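Rules for Sharing a Table with a Robot Arm
Project report, Tuva Öberg 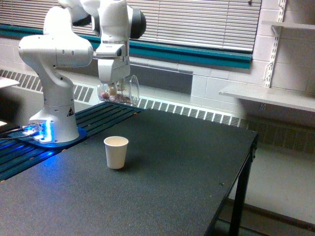 So my project was supposed to be about pouring. That was the plan in the proposal, anyway, and I did end up doing plenty of pouring, but somewhere in the second week Hayley Mapplebeck (my lab partner) reached over to fix a cup while I was about to press run, and we both got a scare. Nothing touched her! But when we went looking for the lab's rules on that, all we had was one page taped inside a cabinet door, and it said "be careful" in three different ways. My advisor, Gudrun Fjeld, told me I could change topics if I promised to write rules people would really follow. This is how that went.

What I started from

I read the parts of the ISO standards that deal with robots working close to people, mainly ISO 10218 and the technical specification that goes with it, ISO/TS 15066. I won't pretend I understood all of it the first time. A lot of it is written for factories, and we're a room full of students with snacks and paper cups. What helped me most was the idea that you assess the whole job and not only the arm. The same arm can be fine moving a cup of nuts and a bad idea moving a knife – the thing in the gripper counts, and so does everything it might bump into.

So I made a list for our task. Fingers caught between the gripper and the table. Fingers caught in the gripper itself (it closes when you tell it to, whether or not you're ready). A spill that makes somebody lunge in to clean up. Cables getting pulled. And my personal worst habit, running an old program after moving the cups.

The rules, draft one

My first draft had 13 rules. I was very proud of it. Then I watched Trinidad Villalba and Brândușa Bucur do a session with it and they stopped looking at the page almost right away. Brândușa said it felt like the terms and conditions for an app, which hurt a little, but okay.

The rules, final

One person runs the arm and says "moving" out loud before every start.
Hands stay off the table until that person says "clear" back.
The stop button is within reach of the person running it, never behind them.
First run of any new or changed program is at slow speed with nothing in the gripper.
Dry contents only. No water, no hot drinks, no glass.
If something spills, stop the arm first and then clean up.
Log it, even if it seems silly.

Trying them out

We did 132 pours under the final version, in sessions of up to 60 minutes. I kept the log on a clipboard next to the keyboard. The rule people forgot most was saying "clear", me included, and it was nearly always late in a session when we were tired and chatting. Slow first runs were the least popular, but one of them showed me the gripper heading for the rim of the receiving cup, and at full speed I'd have been picking up peanuts for a while.

What I'd change

I'd like a proper marked zone on the table, with tape, so that "off the table" doesn't get argued over. I'd also split the log into near misses and plain spills, as mine are all mixed together and it made the counting at the end a pain. And my testers were all friends of mine who knew I was watching – somebody should try these rules on a new group in April, when the first-years start using the room.

Gudrun has the full log and the hazard list if anyone wants a copy. The old page is still taped up in the cabinet, under the new one.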